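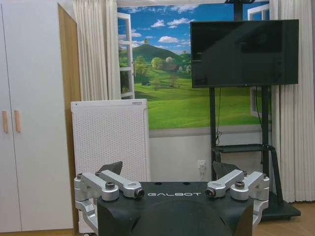
*Fig. 1. Gripper linkage from the wrist camera, with the bolt heads on each side.*

# Setup and Upkeep of the Two-Arm Tidying Cell

Group 2: Pacita Agbayani, Jairo Mamani, Bello Oyelaran
Supervisor: Marites Barredo

## 1. What we were asked to do

Our group took over the tidying robot in the Lekwood room in July. The group before us wrote the control code. Our job was to keep the hardware working, write down a routine that other students can follow, and find out why one gripper was losing its zero position.

The robot has two arms with a gripper on each. There is one camera at each wrist and one at the head. We did not change the arm controllers or the grasp planner.

## 2. Gripper linkage

Each finger is driven through an aluminum linkage on the front of the gripper housing. The zero fault showed up as a small offset between the fingers at full close. At first we blamed the encoder and spent most of a week logging it. The log had 2,167 close commands in it and the encoder reading was fine in all of them.

Jairo then found play in one of the pivots by hand. With the arm powered down he could rock the finger sideways and feel a click. The bolt had backed out part of a turn. We removed it, cleaned the thread, put on a medium threadlocker and tightened it to the value on the Salazar service sheet. We did the other pivots the same way so that they would all be on the same schedule.

After the repair we ran 262 open and close cycles with nothing in the gripper. The offset did not come back in that run. We have not tested it over a longer period.

## 3. Room layout

The planner uses a saved map of the room, so furniture that moves is a problem. The TV stand is the worst because it is on a base that people push around to get at the cables. We put the stand back against its reference point before each session and compare the head camera view with the saved one. The purifier's power cord runs along the floor near the wall and has to stay there. If it is pulled out into the room, the base can catch it.

The head camera check is done with a container already in one gripper and the other gripper open. We chose this pose because a loaded arm sags a little, and we wanted the check to include that.
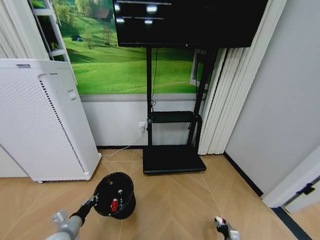 ## 4. Routine before each session

1. Press the emergency stop and try each finger by hand for play.
2. Wipe the finger pads with a dry cloth.
3. Release the stop and home both grippers.
4. Open and close each gripper 50 times with nothing in it.
5. Check the head camera view against the saved view.
6. Drive the wrist to the bin pose and look at the wrist camera picture.

Step 6 was added late. Pacita noticed that a bin liner with a high fold can end up very close to the linkage when the wrist comes in low over the floor. The bag is black and shiny, and the depth reading on it is poor – some patches have no depth value at all. We now fold the rim down over the bin and press it flat before the arm moves.

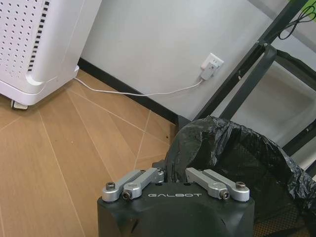
We also raised the approach height in the Wirnesier config file by two centimeters. This makes the bin approach slower, but Bello thinks it can be lowered again if the depth problem is solved. Matte liners would be the cheapest thing to try. We ordered a roll and it had not arrived when we wrote this report.

## 5. Open items

- The threadlocker needs a second check after a month of normal use.
- The saved head camera view should be retaken if the TV stand is replaced.
- The service sheet gives no wear limit for the finger pads. Jayson Tan has written to Dasbridge to ask for one.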